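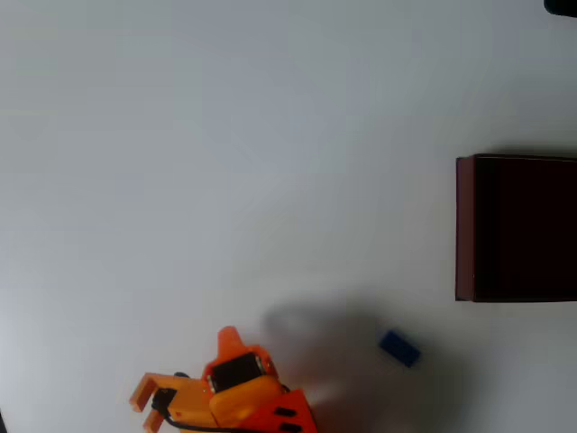
Trarner block-and-box set

Version 2, October 2024
Maintained by Titilayo Bashir, to whom complaints should go

What is in it

300 episodes of a person moving a robot arm by remote control, at 30 images a second. The operator holds a small leader arm, the robot copies it, and the robot's mistakes are therefore entirely human. The job is to pick up a small block and put it down next to the box. Version 1 had 200 episodes and a job description that ran to a page. Operators ignored the page, so it has been retired.

Each episode folder holds:
joint positions, leader and follower
one video file per view
a line of free text from the operator, spelling as found

Views

The table view is the one to start with. The close view is very soft and mostly grey, and a model trained on it alone learned a great deal about grey. Load both and decide for yourself how much weight the second deserves.
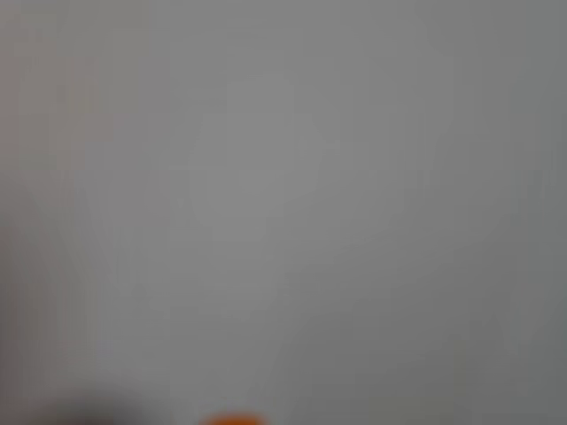 Close view, with a bit of orange at the bottom edge.

Known faults

19 episodes end before the block has been let go. They are listed in short.txt and kept in, as some people want failures and we had them to hand.
Operators pause to think. The pauses are in the data and are not labelled as thinking.
The folder called Habte is a naming accident from August. Renaming it broke the loader, so Habte it stays.
Gripper values run from closed at zero to open at one. In version 1 they ran the other way. Please don't mix the two unless you enjoy watching a robot let go of things with great confidence.

Loading

Run the Cokeck loader from the top folder, not from inside an episode. It will accept the second and give you nothing, politely.
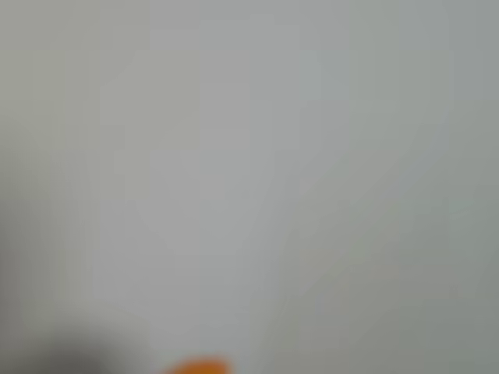
Tekle Derese writes that the split should be by operator and not by episode, as one person's habits turn up on both sides and the scores come out flattering. He is right. A split by operator is in split_b.txt, and the scores are duly worse.

Use

Free for research and teaching. If you publish, cite the set as Trarner v2 and say which split you used.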